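Cable drawer, second pass

9 August 2019

The Basurico organizer arrived, so the cable drawer got sorted again. The rule from October stands: anything without a known device goes in the spares bag, and the bag is limited to 2 liters.

Mixed bundles come first. Black and white cords coiled together take longest, as the plugs catch on the loops. I free the connector ends before pulling on any loop.

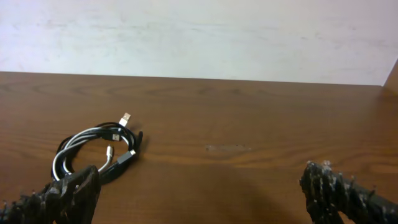 Ties go on after testing. I use Nindow hook-and-loop strips, 130 mm, which hold two turns on a thin cable. Wire ties mark the jacket and are no longer used.

Thin black USB cables are the usual problem. They keep the bend from the packaging and will not lie flat in a tray. Coil diameter should follow the existing bend. Tighter coils spring open by the next day.

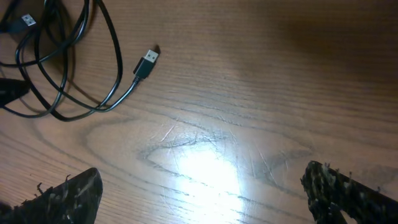 A reader on the Tradside forum disagrees: over-under coiling fixes the memory within a week, and the strips only hide it. I tried that on longer leads with fair results. On short ones there is too little length for it.

Labels are next. The tray is part no. 769 and has no label slots. 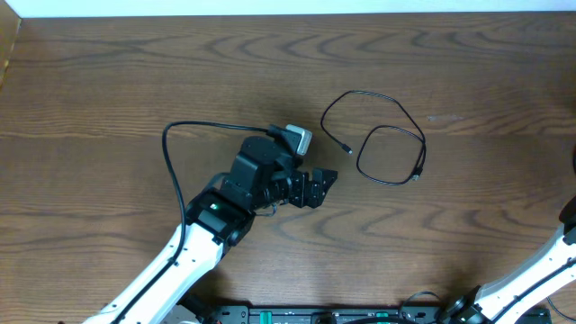
Thin black USB cable, loosely coiled.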